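Zirnton folding work table, after one October of daily use

I bought this table for the back room of our small repair shop, where my colleague Ulises Tapia and I clean and test used electronics before they go back to the shelf. Before it we had an old kitchen table which was too low, and in the evening my back was always complaining. English is my third language, so please excuse me if some words for the parts of a table are not the correct ones.

The table arrived in one box and it was heavy. The top comes already on the frame, and you only have to open the legs and close four metal locks. The instructions are one sheet with drawings. The third drawing shows the lock from the wrong side, and I lost half an hour with it. After that I wrote to the shop, Plovarham, and a Mr. Aurelio Benítez answered the same afternoon with a better drawing. I give one star only for this answer.

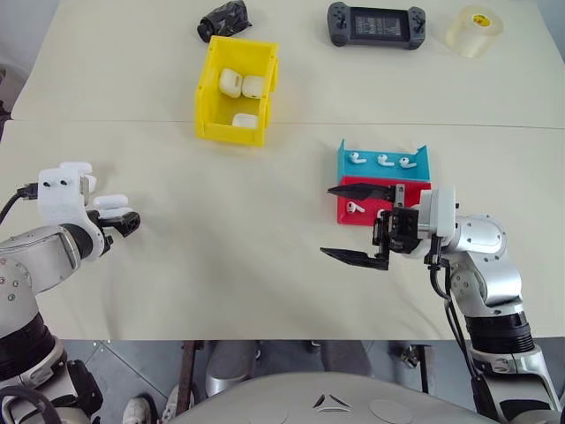 The height is what I like most. You can choose between five positions, and I use the fourth for standing and the second when I sit. To change it you must press two buttons at the same time, one on each side, so it is easier with two persons. Ulises is taller than me and we had some discussion about the position. Now we leave it on the fourth and I have a small step for my feet.

The stability is good but not perfect. When I write by hand, I feel nothing. When I use the small vise, the table moves a little from side to side in the highest position. The maximum load on the label is 136 pounds. I never put so much on it, but I had a laser printer and two full drawers of cables on one end for a week, and nothing did bend.

About cleaning I can say that warm water and normal dish soap are enough for almost everything. Coffee goes away even the next morning. Blue ink stayed, and I had to use alcohol, which left a small dull place that I see only when the lamp is on. The maker does not recommend alcohol, so this is my own fault.

The feet are of soft rubber and they protect the floor well. One of them fell off in the second week. I put it back with glue and it holds until now. For this price I expected that the feet have a screw.

I compared it in the shop with the Sýkora table. That one has a nicer edge and a drawer, but it costs 30 dollars more and does not fold. For us the folding was important, as we must free the room for deliveries two times in a month. Folded, the Zirnton stands behind the door and takes less place than a bicycle.

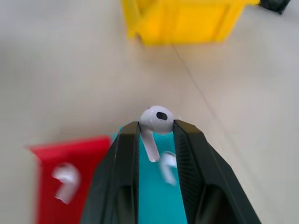
A white earbud, held upright by its stem side.

Would I buy it again? Yes, for a workshop or a room where you do sewing or packing. For a dining room I would look for something else, as the legs are quite ugly and you hit them with your knee. I would also ask for longer rubber feet, and for a lock that does not pinch the finger when it closes.

My rating is four stars from five. If the other three feet also fall off, I will come back and change it.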